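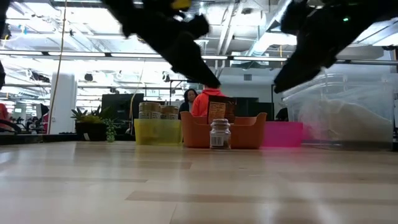
Ctibor Krajčí asked after our April report whether a machine that can pick up a jar can also put away the groceries, and he wanted a plain yes or no. For now it's a no, but a much more hopeful one than we could have given him then!

Since April we have run 258 tidying sessions at Plunov. Small jars with lids went into the right bin in 145 of them with no help from a person, and that is on shelves and tables the arms hadn't been trained on. We're thrilled with that – it was the part of the Trurow plan we worried about most.

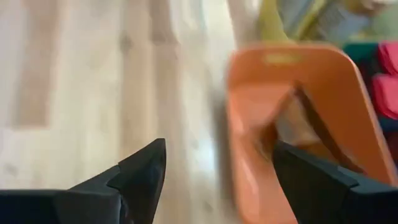 Baskets and bins are harder. A grip that holds a thin rim nicely can slip on a thick handle, and a full basket swings when it's lifted. Bednárik has drawn three new fingertip shapes, and we would like to try each one before touching the software again.

Speed is still poor. A person clears the same table far sooner, and we don't expect that to change this year. We are asking to move 1,000 from travel to spare parts.

July 2022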